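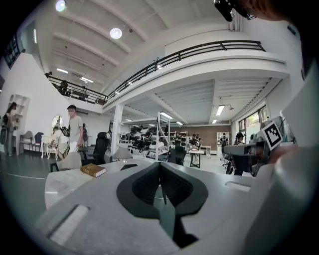

Figure 3. Hardcover volume on a white table, open workspace with high ceiling.

3.2 Storage conditions and cover warp

Cover warp was measured on 600 case-bound volumes drawn from the Virnelside and Luvbridge stores, which together hold around 2,000 items of similar date and format. Each volume was laid flat for 19 hours before measurement, and the gap at the fore edge was read with a feeler gauge. Volumes with detached boards were left out. Readings at Virnelside began in January, when the heating was on and indoor humidity was at its lowest.

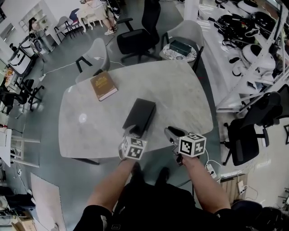 Warp was greater in volumes shelved against outside walls at both sites. The difference held after shelf height was taken into account, but it was weaker at Luvbridge, where the wall shelving stands clear of the plaster. Text block thickness had little effect. The Gowda index, which weights board thickness against grain direction, ranked the worst cases correctly at Virnelside but placed 4 sound volumes from Luvbridge in the highest risk band. Those volumes had been rebound with the board grain running head to tail, and the index was recomputed without them (Table 2).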